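Notes from the Pantry Shelf: The Great Small-Box Problem

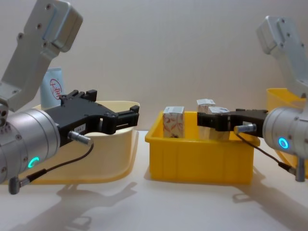 Small cartons in a yellow bin, with a robot arm on either side.

I have been putting off writing about small boxes for most of the year, and then last month I opened my kitchen cupboard to get the cornstarch and a box of gelatin, two boxes of baking soda and a half-used carton of raisins came down on my head. So November is small-box month. Pull up a chair.

My trouble started when we moved to the house in Pernham. The old apartment had one narrow cupboard and I knew every inch of it. The new kitchen has deep shelves, the kind where you can lose a whole Thanksgiving's worth of supplies in the back corner, and I was so thrilled with all that space that I just kept pushing things in. Tea in front of broth cubes, broth cubes in front of pudding mix, pudding mix in front of something I bought for a recipe and never made (it was a cardamom bun recipe, and I still mean to). Big things take care of themselves on a deep shelf. You can always find the flour. It's the little cartons that wander off.

I finally took everything out on a rainy afternoon and lined it all up on the dining table. I counted, because I wanted to know how bad it was: 53 small boxes. Fifty-three! Eight of them were tea, which is fair enough in this house, but 3 of them were the same brown gravy mix, and I don't even like brown gravy that much. My husband wandered through, looked at the table, picked up a box of instant pudding and asked whether it was older than the dog. We checked. It was.

Now, a lot of you wrote in after the spice drawer piece and asked me about bins, so let me tell you where I've landed. I like an open bin with straight sides. Lids sound wonderful and then you stop putting the lids back on, or at least I do. Sloped sides waste the bottom, where a row of little boxes wants to sit flat. And get a color you can see! I bought some very tasteful gray fabric ones first and they vanished into the shadows at the back of the shelf along with everything in them. I gave those to my sister for her yarn.

Boxes go in standing up, like files in a drawer, with the end that has the name on it facing the ceiling. If the name is only on the big front panel, I write it across the top edge with a marker. I was shy about writing on packages for years and I can't remember why. While you have the marker out, put the month you opened it too. Baking soda, I'm looking at you.

Dayana Arriaga from over in Gremden wrote me a lovely long letter about how she does hers, and it's quite different from mine. She sorts by meal. One bin is breakfast, one is soup night, one is everything she needs for baking with her grandkids, and she carries the whole bin to the counter and carries it back when she's done. I tried it for two weeks. Soup night was a dream. Baking was a mess, because I kept needing the cornstarch for gravy (yes, that gravy) and then couldn't remember which bin I'd dropped it back into. So I've gone back to sorting by what the thing is, except for one soup bin, which I've kept, and thank you, Dayana.

A few things came out of the cupboard and never went back. Anything that draws moths or goes stale in a hurry lives in a jar now — oatmeal, crackers once the sleeve is open, the good breadcrumbs. But I've quit pouring everything into jars. I went through that phase, I had the matching labels and everything, and I threw away the cooking directions for a grain mix and had to guess. It was crunchy. If you do use a jar, cut the directions off the carton and tuck them inside the lid or tape them to the back.

Several of you asked about cost. I set myself a limit of 120 dollars for the entire cupboard and came in under it, mostly by using what I had. Shoeboxes are perfectly good for trying out a layout before you buy a thing. Live with the shoeboxes until you stop moving them around, then measure the shelf, and measure it at the back as well as the front! Mine is narrower behind the hinge, and I found that out with a bin already in my hands and the receipt already in the recycling.

The bottom shelf is still a disgrace, by the way. That's where the paper goods and the big bottles and the waffle iron are, and I'm leaving it until after the holidays.

As for the gravy mix and the other doubles, the ones that were still in date went into a bag for the food shelf at the Plernley library. They take unopened boxes at the front desk, and they're especially glad of tea and anything you can make with just hot water. Damián Cervantes, who keeps the shelf stocked, asked me to mention that pudding mix goes fast and canned pumpkin does not, so please hold on to your pumpkin.

Next time I'd like to do freezer drawers, and I need your help with it. Do you label? Do you keep a list on the door? Do you have a bag of something in there that you're afraid of? Write and tell me. I have one from the move that could be either stewed rhubarb or beet soup, and I'm going to thaw it this weekend and find out.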